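Kids cooking dinner one night a week — who else does this?
Posted by Lesego Visser, 30/08/2019

Okay, I have to share this because I'm so happy with it and my husband is tired of hearing about it. Back in March we handed over one dinner a week to each of our two oldest (17 and 13), and we've kept it up through the whole summer, including the week we had my in-laws in the house and the week the oven door came off. They pick the meal, they write what they need on the grocery list, they cook it, and we eat it. I sit down!! At dinnertime! I'd forgotten the couch was even there at that hour.

We've had a lot of quesadillas. We've also had a chicken and rice thing from the 13-year-old that I'd pay for in a restaurant, and one truly awful soup that had cinnamon in it because the lids look the same. Everybody ate a bowl of the soup. My only real rule is that whoever didn't cook says thank you and keeps the comments to themselves until the next day.

School starts back at Sollmont soon and the older one has marching band until late, so I'm trying to work out how to keep it going. Do you all drop this kind of thing when the school year gets busy? Swap nights? I'd love to hear how other families do it. Also my six-year-old wants in, and I'm nervous about the stove.

----

pepperpot_jo wrote:

Oh I love this! We started when mine were little, and they're all out of the house now, and every one of them can feed themselves. My youngest called me last week from her first apartment to ask how long to boil an egg, so I guess I should say almost every one of them.

For the six-year-old: sandwiches count. Salad counts. Mine used to do "snack plate dinner," where he laid out crackers and cheese and cut-up fruit and pickles on the biggest platter we had and gave a little speech. No stove needed and he was SO proud.

Keep it going in the school year, even if it gets small. If you stop in September it's very hard to get it back.

----

Radu Bratu wrote:

Going to be the grump. I tried this with my two and gave up, and I don't feel bad about it. They fought over who got which night, they used every pan in the house, and I ended up standing in the doorway biting my tongue for an hour when I could have had the meal done in 30 minutes. Teenagers have enough on their plates during the school year. Mine clear the table and load the dishwasher and I think that's fair.

I'm glad it works for you, Lesego, the chicken and rice sounds great. I just don't think it has to be every family.

----

Lesego Visser wrote:

Radu, that's completely fair, and I laughed at the doorway because I did that for the first month. What fixed it for me was leaving. I take the dog around the block to Cabrera Street and back, slowly, and by the time I'm home it's too late to say anything about how the onions are being cut.

And the pans, yes. Oh my goodness, the pans. We're still working on the pans.

----

hatchback4 wrote:

Question for everybody. Do you pay for it? We don't do allowance for regular chores, but cooking a whole dinner seems like more than a chore to me, and my son (he's 13 too) has started to hint.

----

mamaquilts wrote:

No pay here. I don't get paid for making dinner and neither does my husband. Everyone eats, everyone helps. I feel pretty strongly about it. Once there's a price on it they can decide they don't need the money this week, and then where are you?

What I do instead is let the cook pick dessert, and whatever's left of the grocery money for that meal goes in a jar. When the jar hits $30 we go out for pizza. They've gotten really good at comparing prices! My daughter stood in the bean aisle in Waklow for ages last weekend working out which can was cheaper per ounce.

----

pepperpot_jo wrote:

I'm on the other side of this one. We paid ours a little and it was fine. They learned to budget with it, and I never once had anybody refuse. I think it depends on the kid. My oldest would have cooked for free forever, and my middle one needed a carrot dangled in front of him to get out of a chair.

The jar is such a nice idea though. I wish I'd thought of it.

----

Radu Bratu wrote:

With mamaquilts on the money. If I'd been paying mine I would have wanted a refund.

----

northporch wrote:

Just catching up on this thread over my lunch break and I'm so glad somebody started it! We have four kids and we do a version of this, but with a twist that saved us: the menu is fixed. Tacos, pasta, breakfast-for-dinner, soup and grilled cheese. Each kid owns one of them for a whole season and makes it every single week, same night, same meal. By the end they can make it with their eyes shut, and then we trade.

It sounds boring. It is a bit boring! But the shopping is the same every week, I always know what's for dinner, and nobody stands in front of the open fridge moaning that they can't think of anything. My pasta kid started adding things on his own after a few weeks. First it was peas, then lemon, then a whole business with toasted breadcrumbs that he got from his grandmother and is now very snobby about.

For marching band season I'd give your 17-year-old the slow cooker. Everything goes in before school and then he or she can walk in late and still be the one who made dinner. Chili, pulled pork, that kind of thing. Mine chops the night before while watching TV.

----

Lesego Visser wrote:

northporch, the slow cooker!! I can't believe I didn't think of that. She'll be thrilled, she thinks chili is its own food group.

I like the fixed menu too, although I think my 13-year-old would rebel. He loves picking. He has a whole notebook. Last night he read me a list of things he wants to try and there was a soufflé on it. I said let's get the oven door looked at first.

----

hatchback4 wrote:

Okay, so I went home and offered my son the no-pay deal with the jar, and he said yes so fast that I'm suspicious. He's making burgers. I've been told to stay out of the kitchen and I've been told there will be "a sauce."

----

mamaquilts wrote:

Report back on the sauce!

----

northporch wrote:

Yes please, we need to know about the sauce.

One more thing I meant to say earlier, for the littler ones. Mine all started with a job next to the cook before they got a night of their own. Washing lettuce, tearing it up, stirring anything cold, setting out forks. My youngest did that for a year and she picked up so much just from standing there. When her turn came, she already knew you have to wait for the water to boil before the pasta goes in, and her big brother had to be told that three times.

We also keep a stack of index cards in a tin. When a meal goes well, the cook writes it down in their own words and it goes in the tin. Spelling doesn't matter. One of ours says "cook until it smells like Grandma's" and I know precisely what she means by that. I'm hoping to make copies for each of them when they move out (and cry the whole time, probably).

As for dropping it when school gets busy, we skip test weeks and that's it. If somebody has a late practice they can trade with a brother or sister, but they have to arrange the trade themselves and they can't just tell me at five o'clock that it isn't happening. That took some doing. We ate cereal for dinner more than once while they figured it out, and I let us eat the cereal, even though every part of me wanted to get up and scramble some eggs.
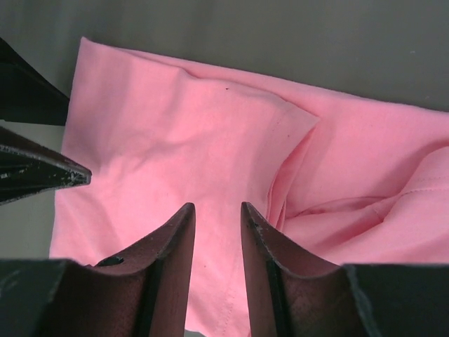
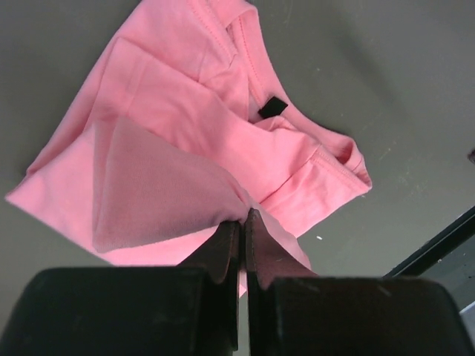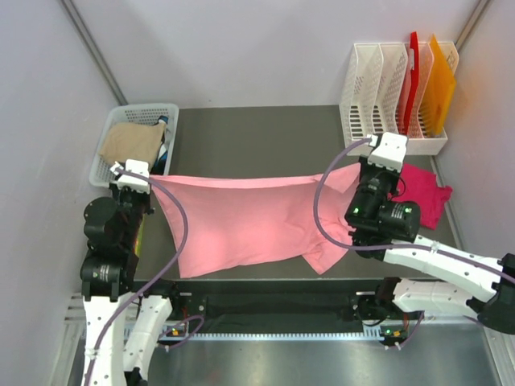
----

Radu Bratu wrote:

Cereal for dinner would have started a riot at my place, but I do like the trading rule. I think that's where we went wrong. I was the one handing out the nights and taking all the complaints, and it never crossed my mind to let them sort it out. I might try again after the holidays with one night between the two of them. One. And I'm hiding the good skillet.

----

pepperpot_jo wrote:

Radu, I'm so pleased! Start with grilled cheese. It's very hard to have a fight over grilled cheese.

----

Radu Bratu wrote:

You haven't met my kids.

----

hatchback4 wrote:

Sauce report. It was mayonnaise, ketchup, chopped pickles and something he won't tell us. It was delicious. His sister asked for seconds and then asked when she gets a night, and she's eight. The kitchen looks like a storm came through and there's pickle juice on the dog, but I'm calling it a win. There's $2 in the jar!

----

Lesego Visser wrote:

Pickle juice on the dog, oh no! Tell him well done from all of us, and tell him I want that recipe, secret part included.

We sat down with the calendar after supper and here's where we ended up. My daughter gets the slow cooker night and will chop the evening before. My son keeps his free pick, with the soufflé on hold. And my six-year-old has been given "snack plate dinner" on a trial basis, thanks to pepperpot_jo. He's already asked if he can give a speech. He's also asked if marshmallows are a fruit, so we'll be going over the list together before we shop.

----

Recent threads in Family Table
Packed lunches my picky eater will eat
Grandparents and screen time — where do you draw the line?
Road trip to the coast with a toddler, send help
Sharing a bedroom, ages 13 and 5
What's your family's birthday breakfast?

Contact the moderators | © Kondance Family Boards | Back to top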